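Ticket: Large wall clock loses time after hanging
Product: Draretti wall clock, oversized, battery movement
Status: Closed
Priority: Normal
Category: Movement / hands

Reported problem

Customer bought the Draretti for a living room wall and hung it in August. It keeps time on the table. Once on the wall it loses a few minutes between late afternoon and bedtime, and by morning it is close to half an hour slow. Customer has changed the battery twice, both times with a fresh alkaline from a new pack. The second hand never stops. The minute hand seems to hang back between the 7 and the 11, then moves normally over the top.

Order number ends in 669. Bought through the Stivport shop, so the clock shipped from the Pundstead warehouse with the hands packed separately.

First reply

Asked the customer to do the following and write back:

Take the clock down and lay it face up on a bed or a folded blanket.
Check that the battery is alkaline and not rechargeable. Rechargeables run at a lower voltage and long hands need the full amount.
Look at the hands from the side, at the level of the dial. The hour hand, minute hand and second hand should not touch each other or the face anywhere on the way around.
Turn the minute hand slowly with the setting wheel on the back, one full turn, and watch for a place where it drags.

Customer's answer

Battery is alkaline. Hands are clear of each other, about the thickness of a coin between them. No drag on the bed. Clock ran there overnight and was right in the morning. Hung it back up and it was slow again by dinner.

Second reply

A clock that is right lying down and slow when hung usually has one of these faults: the movement is loose on its shaft and tips forward under the weight of the hands, the minute hand is out of balance, or the wrong movement is fitted. Asked for the number stamped on the back of the movement and for the length of the minute hand from the center hole to the tip.

Customer's answer

No number found, only an arrow by the setting wheel. Minute hand is 62 cm on the outside dial and 31 cm from the hole. Customer was not sure which measurement we wanted and gave both. The second one is correct for our purposes.

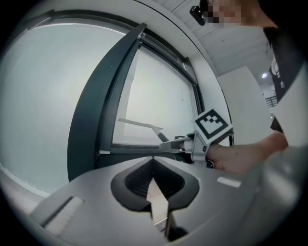 Ticket owner
Senior Support Technician, Rizvi Clock Service

A 31 cm minute hand needs the high-torque movement. The standard one will turn it when the clock is flat, and it will also turn it on the way down from 12 to 6, where the weight of the hand helps. It has trouble on the climb. The customer's note about the hand hanging back between 7 and 11 fits this.

The two movements are easy to mix up from the front. On the Draretti the high-torque version has a deeper case and takes 2 batteries side by side. Asked the customer how many batteries the clock takes. Answer: one.

Cause

Standard movement fitted in place of high-torque movement. Not a battery or hanging fault.

Checked with Pundstead. The production run was roughly 1,000 clocks and they had one other return with the same complaint. They are opening the boxes still on the shelf.

Fix

Sent a high-torque movement with a new nut, washer and rubber gasket. Instructions sent with the part:

Take out the battery.
Pull the second hand straight off. Do not twist it.
Undo the small nut over the minute hand, lift off the minute hand, then pull off the hour hand.
Undo the large nut on the dial and push the old movement out through the back.
Fit the gasket on the new movement, put the shaft through the dial, add the washer and tighten the large nut. Finger tight plus a quarter turn. Too much will crack the wood around the hole.
Press the hour hand on at 12. Fit the minute hand at 12 and tighten the small nut with your fingers only. Press on the second hand.
Fit both batteries, matching the plus and minus marks.
Set the time with the wheel on the back. Do not push the hands around from the front.

Follow-up

Customer fitted the part in one evening. The hour hand went on slightly off and pointed between numbers on the hour. Told them to pull it off, set the minute hand to 12 and press the hour hand back on at a full hour.

Customer wrote a week later. Clock has been on the wall the whole time and matches the phone. The tick is louder than before. This is normal for the high-torque movement, and a felt pad behind each lower corner of the clock will take some of it out of the wall. Pads mailed at no charge.

Old movement does not need to come back. Ticket closed.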